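Why Our Laundry Folding Trials Kept Failing
Project report, Automation Lab II
Blair Haldane and Trefor Skyrme

The handout says a two-arm cell with wrist cameras can fold mixed clothing after "modest tuning." We spent most of the term testing that sentence, and we don't believe it. Our cell, which we named Trullora, failed often on dark clothes, and one of those failures was a safety matter. This report is mostly about that one.

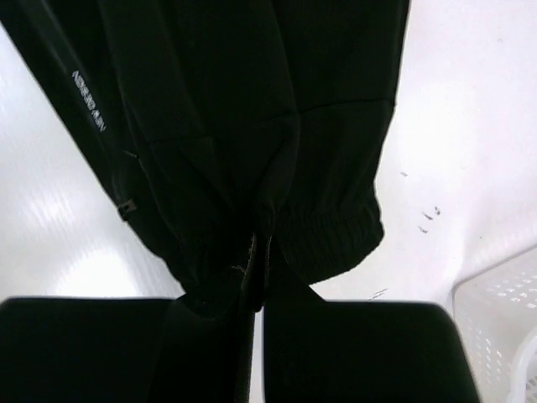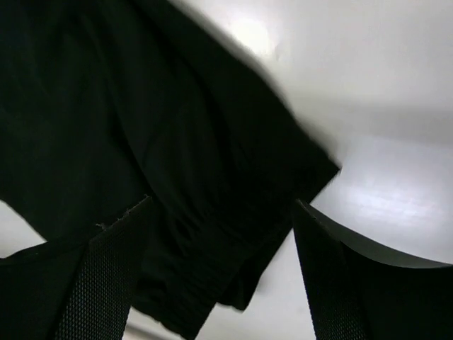
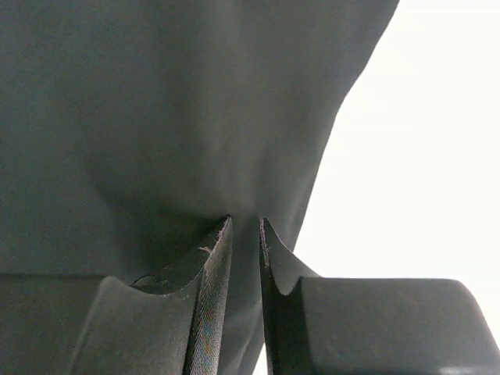
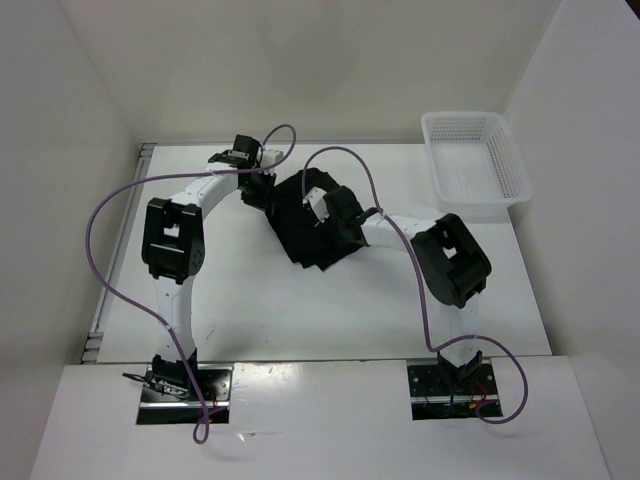 Dark cloth at the grippers, three wrist camera views and one of the whole cell.

Why didn't the arms stop when the cloth went tight?

The stop depended on the motor current going over a limit, and the limit was set too high. Two arms pulling on one garment share the load, so each arm saw a pull it considered normal.

What happened

On a Monday afternoon in December, run 870, both arms had hold of the same garment and started moving apart. The program expected one of them to let go first. Neither did. The cloth stretched, a seam gave way, and the left arm jumped sideways fast enough to hit the wall of the enclosure. Trefor pressed the emergency stop. He had his hand near it only because he had been about to end the session.

What we looked at

Our first theory was that the camera lost the edge of the cloth. Black fabric between black fingers is hard to separate in software, and everybody we asked liked this explanation. We liked it too, which should have made us more careful. When we went through the log, the edge had been found correctly in the seconds before the jump. The release command was sent to the left gripper and never carried out.

The Hastel controller treats a release as low priority while an arm is moving. Our motion planner, Polon, assumes it happens right away. Both behaviors are in the manuals, and we had read one of the manuals.

What we changed

We lowered the current limit to 55 percent of its old value and made the planner wait until the gripper reports that it is open. We then ran 100 more folds. There were no more jumps, but the arms stopped for no good reason so often that Blair started calling it the world's slowest dresser.

What we don't know

A hundred folds is not many. The full log has 1186 runs, and the bad one came late, so a clean stretch of 100 proves very little. We also never tested heavy items. The Mowat group says their cell has the same fix and works fine, but they didn't show us any logs.

We would not let anyone reach into the enclosure with the power on, whatever the current limit is set to.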